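2024年2月20日

染色ノートの続き。Sirariの麻布を藍に浸ける前の精練をやり直した。水500mlに炭酸ナトリウムをひとつまみ、80℃を保って煮る。前回は温度が落ちて油分が抜けきらず、布の端に水をはじく箇所が残った。今回は鍋に蓋をしたままにし、途中で二度だけ返した。煮汁は薄い茶色。すすぎは水が澄むまで。

乾燥後の重さは58g。Flasariの綿と比べるとまだ硬いが、染めるには差し支えない。Putonの媒染剤は今回使わず、4月の試験に回す。
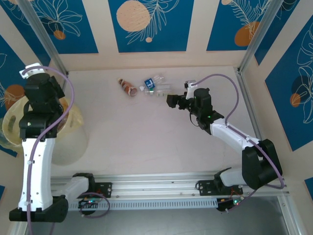
藍液の小分け保存について。大きな容器で置くと、開けるたびに空気に触れて液面から青くなる。100mlずつ分け、口いっぱいまで入れて密栓するのがよさそう。容器は透明のペットボトルで足りる。写真の青いラベルのボトルのように、ラベルが付いたままだと中の色が見にくいので、隣の透明なもののように全体が見えるほうを選ぶ。置くときは立てる。横にすると沈殿が広がり、上澄みが取りにくい。日付は油性ペンで肩のところに直接書く。

Watkinsの藍粉は残り少ない。次の注文は今週中。麻布の二枚目は同じ条件で煮て、明日の朝から浸ける。最初は1分、引き上げて5分風にあてる。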